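Rakell Opens Desktop Teardown Line at Stivside Depot

STIVSIDE, June -- Rakell, a processor of retired office computers, has opened a dedicated teardown line for desktop towers at its Stivside depot. The line has four benches and handles up to 190 towers per shift. Towers were previously opened on the same tables used for monitors and printers.

Each unit is logged at intake, disconnected from power and laid on its side with the side panel off. The processor and cooler come out first, followed by memory, drives and expansion cards. The power supply and motherboard stay in the case until the removed parts have been entered in the stock system under the tower's intake number.

"Most of the damage we recorded last year was at the socket and the memory latches," said Hortensia Villca, operations manager at Rakell. "The bracket gets forced, or a board is lifted while a cable is still attached. The new sequence covers both."
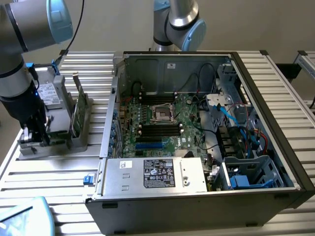 Hard drives are kept at the bench until their serial numbers have been matched to the intake record. They then move to a locked cage for erasure or shredding, depending on the customer's contract. Cables are sorted by connector type. SATA cables with intact clips are bagged in lots of 40 and sold to repair shops.

Reusable motherboards are tested with a known good processor and 20 minutes of memory checks. Boards that fail go to Witkowska, which recovers copper and precious metals. Steel cases are baled on site.

The work instructions were written by Wilmer Huanca and Marleny Lozano of Rakell's technical group and cover tower cases with tool-free drive bays as well as older screw-mounted designs. Small form factor machines are not included in the first release. A supplement for those units is in preparation.

Customers with existing collection agreements do not need to take any action. Itemized parts reports are available on request at the time of booking.

Media contact: Neville Mellor, Rakell, Stivside depot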